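Progress report no. 2, small arm trial, packing and sorting benches
Brikirdale site
30 August 2021

Sent in a bit of a rush between shifts, sorry. Budget sheet is coming seperately. Everything below is up to the end of last week.

Where we are

Trial is running on one bench of the four. Second bench is wired but not going yet, waiting on the power board. The arm does pick and place of small light parts only, nothing over what you'd hold between two fingers. We said in the application that we'd have two benches going by now. We don't. Should be there mid September.

Janevski did the mounting plates and the first lot of gripper fingers. Fingers have been reprinted twice, the tips were too straight and parts skidded out. The long curved finger is the one we're keeping. Skivora software is fine for what we need, though the login drops out after lunch for reasons we haven't found.

Numbers

Operators trained to start, stop and clear the arm: 16
Hours logged on the bench: 114
Parts in the test set: 31
Clean picks over the last full test, per cent: 74

The 74 is lower than we wanted. Target was higher and we'll say so plainly. Most misses are round parts that roll when the finger touches them. Flat parts are good. Soft foam parts somewhere in between, depends how they're lying.

What's changed for staff

Main thing first. No hours cut, no positions gone, as agreed. The sorting job used to be one person standing at the bench for a whole shift. Now it's half a shift at the bench and half on checking and kitting. Wrist complaints in the sick book are down but it's early, wouldn't hang anything on it.

People asked for three things at the July meeting. A stop button they can reach with either hand (done). A say in the speed (done, the bench operator sets it and it isn't logged against their name). And training in paid time, which took longer to roster than the training took to give.

Some grumbling still. Fair enough too. The half shift swap means you lose your spot and your chair height, and the older hands say they could sort faster than the arm. They can, we timed it. The arm is there for the dull stretches, not the rush, and we should of explained that better at the start. Two people have asked to go back to full time sorting and we've let them.

One we didn't see coming: the benches are quieter to work at, and people miss the chat. With one on the bench and one on kitting they're too far apart to talk. Looking at moving the kitting table in closer.

The bench itself

Bench is white top with the dark board over most of it and grey fabric round the back and side. The arm sits on the far edge and the test piece goes out in front of it, the purple one last time. Board is marking up already, scuffs and white specks all over. Needs a wipe at each changeover, added to the checklist. Drinks on the board are allowed under the current bench rules if they're kept out to the side of the arm, operators voted to keep that and we've left it alone.

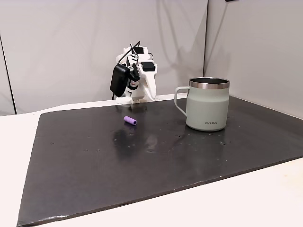
Problems and what we're doing

1. Round parts rolling. Trying a softer tip on the finger. Janevski quoted, price is inside the consumables line.

2. Cable at the top of the arm. It loops up high and we'd like it tidied before bench two goes live. Clips ordered.

3. Memo, our shift note system, doesn't talk to Skivora, so operators write each stoppage twice. They hate it. We'd like to drop the paper copy, need your okay as it's in the reporting conditions.

Next period

Bench two running. Another round of training for night shift, who've had the least so far. Repeat the full test with the new tips, same part set so the figures line up. Short survey of everyone who's worked the bench, results to you unedited.

Asking for

Okay on the paper copy, item 3. And a four week extension on milestone two, no extra money. Please reply by email, the office phone is still playing up.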